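How to set up a hanging stand for kitchen tools

You need a metal stand with a round base and a ring top, one spatula, and a flat table.

Step 1. Put the stand near the middle of the table. Wipe the base first - polished steel shows every finger mark. 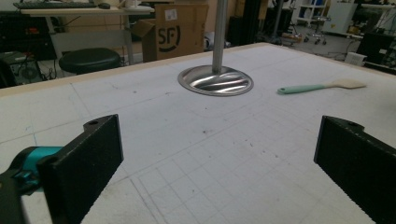 Stand in place, spatula beside the base.

Step 2. Turn the ring until one free hook is toward you. Keep heavy ladles on opposite sides, so the stand does not lean.

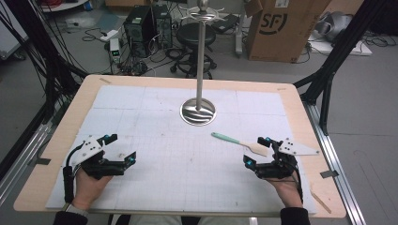
The full stand with its ring top and knob.

Step 3. Hang the spatula by the handle and let go slowly. If it swings, wait before you add the next tool.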